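Prarnedley Wrist Kit for Demonstration Recording

Home > Equipment > Data gathering > Wrist kits

Article: Gotau G2
In stock. Leaves our workshop in 3 working days.

The Gotau G2 is a set for teams who want to teach a robot arm by showing it the task. It has a two-finger gripper, a small camera for the wrist, and the Loson recorder, which keeps the camera video and the arm positions together on one time line. You guide the arm through the job, press the pedal at the start and at the end, and one example is saved.

We made this set after two years of renting out larger systems. Our customers liked the results but they did not like the preparation. Many of them work in normal rooms, in apartments and small offices, and the equipment must go in and out through a normal door. The G2 can be carried by one person in one case.

Gripper

The fingers are black with a textured surface, and they become narrow toward the tips. Each finger has a long opening through it. The opening makes the finger lighter, and it also lets the camera see a part of what is behind. For small objects near the floor this helps a lot, as the fingers otherwise hide the most important place in the picture.

The fingers can be changed with two screws. A spare pair is in the case. Please clean the inner edges with a dry brush at the end of each recording day. Fabric and carpets leave fibers there, and after some time they are visible in the video.

Camera

The camera looks along the fingers, so that the tips stay near the middle of the view when they are closed. We ask you not to turn the camera after the first recording of a series. If it was moved by accident, start a new series and give it a new name. A model trained on two mixed camera angles will usually be worse than a model trained on the smaller, clean part.

The lens has fixed focus. Light is adjusted automatically, but you can lock it in the recorder menu. We advise to lock it in rooms with white walls or white furniture.

Recording in real rooms

Many customers ask which objects they should begin with. Our opinion is that cables are a good second task, after simple blocks and cups. A cable changes its shape every time, it can hang, lie on the floor or go behind a table leg, and the system must learn from many different starting positions. Coiled cords are the harder kind. For a first cable series we suggest 17 examples per starting position, and to change the position by hand between the series.

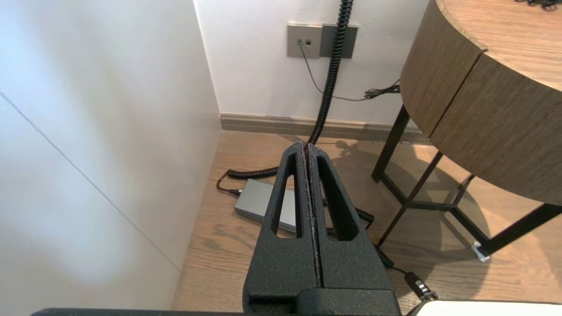 View from the wrist camera, fingers closed, with a coiled cord and a power adapter on the floor.

Before a cable series, please check that the arm can reach the floor without touching furniture. Low tables are the usual problem. The recorder will not warn you about a table, it only knows the position of the arm. Use cables that are not connected to power, or low voltage cables only.

Recorder

The Loson recorder is a flat metal box with a small screen. It shows the live view, the free space, and the number of the current example. With the left button of the pedal you save, with the right button you reject. A rejected example is not deleted at once. It goes to a separate folder, and some users later train with these files too, to show the system what a failed grasp looks like.

Files can be opened with the Peixoto viewer, which is free of charge for owners of the set. In the viewer you can cut the waiting time at the beginning, write a short text for each example ("pick up the cord next to the adapter") and export all for training. The export keeps the original video untouched.

What is in the case

Gripper with mounted fingers
Spare pair of fingers
Wrist camera with cable, 2 m
Loson recorder with power supply
Pedal with two buttons
Mounting ring for the arm
Tool set and brush
Printed manual in English

The robot arm is not included. The mounting ring fits most small arms with 6 joints. If you are not sure, send us the drawing of your flange before you order, and we will answer if it fits or if you need the adapter ring.

Delivery and service

The set is tested before it is packed, and you get the test recording on the recorder as the first file. You may keep it for comparison. If your own video looks less sharp than this file, clean the lens first and then write to us.

Repairs are made in our own workshop. For questions about the order, please use the contact form and put the article name G2 in the subject line.

Related articles: Adapter ring for G2 / Soft fingertips, pair / Second pedal / Transport case, empty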